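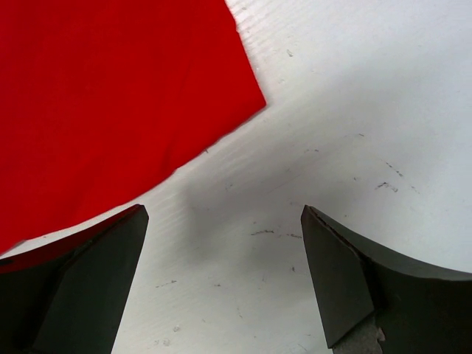

7th February

Cloth work again, second session. Red piece on the white table, laid flat with one point toward the middle. The plan was to fold it in half along the diagonal, press the crease by hand and repeat until the fold stayed put. I set a limit of 21 folds and kept to it.

The cut edge is the weak part. I skipped hemming in September to save an evening, and the weave has been shedding ever since. Mahmoud Ait Ali suggests a zigzag stitch at 2 mm. Ornella Lo Presti would turn the edge under twice and iron it. Her method costs more cloth but should lie flatter. Undecided. I have thread for either.

The table top needs attention too. Gray scuffs, mostly small. Dish soap did nothing when I tried it last month. Will try the melamine sponge on one corner before doing the whole surface.

Creases: a faint one on the slant, and at another point a soft vertical one above the lower edge, with the cloth slightly bunched. Both are shallow. I would expect a cool iron to take them out.
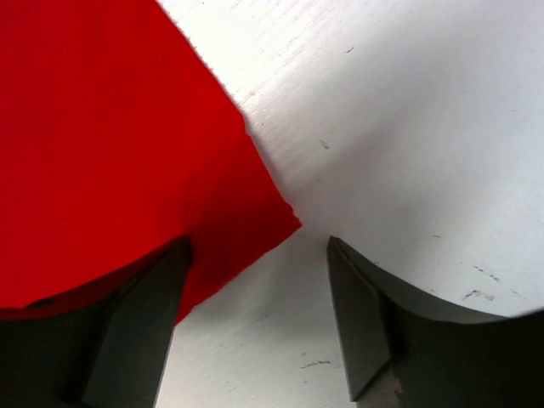

## To do

- Trim loose fibers along the edge, then pick a hem.
- Order more red from Zaki. The last length was 112 cm wide and I want the same again.
- Ask Ornella for her iron setting.
- Return the borrowed shears to Mahmoud.
- Move the lamp farther back. Too much shadow on the table to follow a chalk line.

Bed early. Left the folding notes in the drawer with the chalk.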